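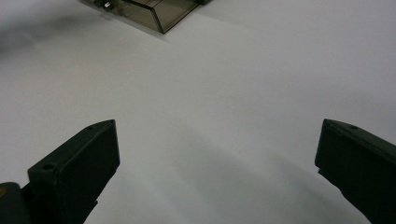

Hand-held gripper, dark fingers open, with the smoky plastic box at the far side of the white surface.

June
By the Handling Trials Group, Treloar

Progress report: finger comparison, second period

Work in this period went on the comparison of the two finger sets, and on getting the wrist camera to give the same picture from one day to the next. The first is nearly done. The second took longer than planned and there is still a fault in it that we can live with for now.

As agreed at the start, the Westach fingers and the Sanetti fingers are being tried on the same hand-held tool before either goes on the arm. The tool is moved by a person, the camera records what the fingers see, and the recordings are then used to set up the arm. Working this way meant we could start while the arm controller was still away for repair. The controller is back and has passed its checks, but we have kept to the hand-held tool so that all the figures below can be compared.

Grasp trials

We recorded 826 attempts in the period, split between the two finger sets, on the small parts and boxes in the agreed list. Of these, 756 were good enough to use. The other 70 were thrown out, mostly for a late start to the recording, a few for a loose camera cable. The cable has been replaced and clipped to the handle.

Both sets manage upright boxes well when approached square on. They part company when the box sits at an angle to the fingers. The Westach set tends to turn the box as it closes and then hold it. The Sanetti set, with its narrower pads, more often catches one corner and pushes the box away. For thin parts lying flat the order is reversed, and the Sanetti set is plainly better. We don't yet want to recommend one over the other, as the list is weighted towards boxes and the Plornano line handles more flat parts than we were first told.

Wear on both sets is light. The pads have picked up some scuffing, and one Westach finger needed its fixing screw tightened twice. We now check the screws at the start of each session.

See-through parts

Tinted and clear plastic remains the weak point. The software that finds the part does well with solid colours and poorly with anything the surface shows through. In 29 of the usable attempts it placed the edge of the part wrongly, and all but a handful of those were on translucent boxes. A common mistake is to take the thin dark line where the box meets the surface as the edge of the box itself. Metal pieces behind the plastic make matters worse when they catch the light, as the software will sometimes follow the bright spot and ignore the walls.

We changed to a plain white surface to help with this. It gives a cleaner outline than the grey mat we used before, and we will keep it. The drawback is that soft shadows now stand out more. A shadow lying between the fingers has sometimes been marked as a part. Moving the lamp further off reduced this but did not cure it. We have ordered a second lamp and will try lighting from both sides.

Camera

The camera mount was remade with a stiffer bracket. Before the change the view shifted slightly whenever the handle was knocked, and the fingers no longer sat where the software expected them. With the new bracket we have had one shift, after the tool was dropped. The remaining fault is in the exposure, which drifts during the first few minutes after switching on. We leave the camera running before each session and start recording once it has settled. The supplier of the camera has been told and we are waiting for a reply.

Time and cost

The period used 13 days of bench time against the 15 we had set aside. The two days left over will go towards the flat parts. Spending is within budget. The only item not in the original plan is the second lamp, and its cost is small enough to come out of consumables – no change to the grant is asked for.

Next period

- Add more flat parts to the list, in the mix used at Plornano, and repeat the trials with both finger sets.
- Try the two-lamp layout on the translucent boxes.
- Move the Westach set to the arm and run a short set of box grasps, approached square on and at an angle.
- Send the revised parts list for approval before the flat-part trials begin.

We need a decision on one point. Sanetti can supply a wider pad for the same finger, which might put right the trouble with angled boxes. Trying it would add a third set to the comparison and delay the move to the arm by up to two weeks. We would like to go ahead, but will wait for your answer before placing the order.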